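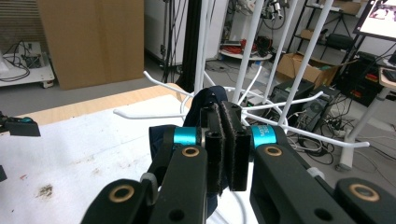
White metal coat stand – keeps leaning when I hang stuff on it, any fixes?

Posted in Home & Storage by stornix47 | 3071 views

Hi all. Got a white metal coat stand, the sort with tall poles up the middle and lots of thin curved hooks sticking out all round. Stands next to the table in our back room becuase there's nowhere else for it to go. Hall is too narrow.

Problem is it leans. Fine with a scarf and a hat, but put a proper winter coat on one side and over it goes, slowly, till it's resting on the table. Also the hooks are so thin that anything navy or black ends up with a little pointy bump at the shoulder, or where the hood was. Dark stuff shows it worst. And things slide off if they've not got a loop.

Don't want to drill into the floor (rented). Don't really want to buy another one either, this was a cheap one, 10 quid second hand. Any ideas? Need the coats off the chairs before June when we've got people staying.

Ta

Tusier_flat6

Had exactly this. Few things to try.

Turn it upside down first and check the bolts underneath. Mine had worked loose, took almost 10 minutes with an allen key and half the lean was gone. If the poles are in sections, twist each joint tight as well, the bottom one especially.

Then load it opposite sides. Heavy coat left, heavy coat right, light stuff in between. Sounds obvious but everyone in our house used the hook nearest the door and that was the whole trouble.

Long hooks are the worst for tipping. Anything heavy goes on the short ones close to the pole, or whichever stick out least. Leave the long ones for bags for life, caps, that sort of thing. Not a full rucksack.

For the weight at the bottom – I put a bag of play sand in a pillowcase and sat it across the feet. Ugly but it works, and you can shove shoes in front.

Bumps in the shoulders: sew a loop in. Bit of ribbon or an old bootlace folded over, few stitches at the back of the neck. Hang by the loop and not the hood. Jumpers and fleeces shouldnt be on there at all imo, fold them.

ortuño_lane

get a hook rail for the back of the door. never looked back

kettle_and_string

Agree about the bolts. Would add, check the floor isn't the problem. Ours was dead straight in the shop and leaned at home, folded card under one foot sorted it. Felt pads are neater if you can be bothered.

For slipping, wrap the ends of the hooks. I used self-grip bandage from the chemist, the white one, so it hardly shows. Pipe insulation is too fat for thin hooks, tried it, looked daft and fell off.

Also clear the floor round it before you start, and move any cables. I caught a lamp lead on a foot while I was turning ours round and had the lamp down.

Not sure about the sand, ours leaked.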